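Washing Decorated Plates in a Basin: Student Project Report

Print this page | E-mail this page
Reading time: 2 minutes

December 28, 2021

3. Method

The Titcombe project compared two ways of placing a plate in a washing-up basin, flat on the floor of the basin and tilted on edge. The question was which position leaves the decorated face easier to reach with a cloth. Fourteen trials were planned for each position and all were completed. The results were written up on the Eskildsen form used for household tasks on our course.

A rectangular plastic basin was preferred to a round bowl. Its straight walls give the rim of a plate something to rest against, and its flat floor allows the base to be set down without rocking. The basin stood on a table at all times, never in a sink, so that the height of the rim stayed the same between trials.

Glazed plates with a patterned face were used. A floral border and a centre medallion give fixed reference points, and a missed patch can be noted as "border" or "centre" without further measuring.

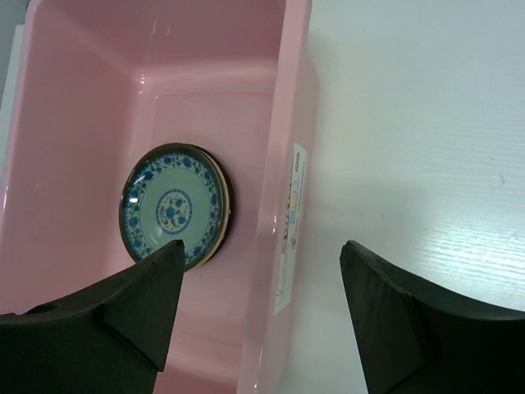 Crisóforo Gallegos objected at the May review that a tilted plate is more likely to slide, and that a chip on the rim would cost more than the time saved. The method was changed as a result. Each plate is now lowered with one hand kept on the rim until it has settled.

4. Results

The tilted position left the border easier to reach in all 14 trials. The centre showed no difference. Two plates slid in the tilted position before the change of method - neither was chipped.

5. Further work

Brittany Beaulieu will repeat the trials with a cloth laid under the plate. Deeper basins have not been tested.

Shares: 2 | Comments: 14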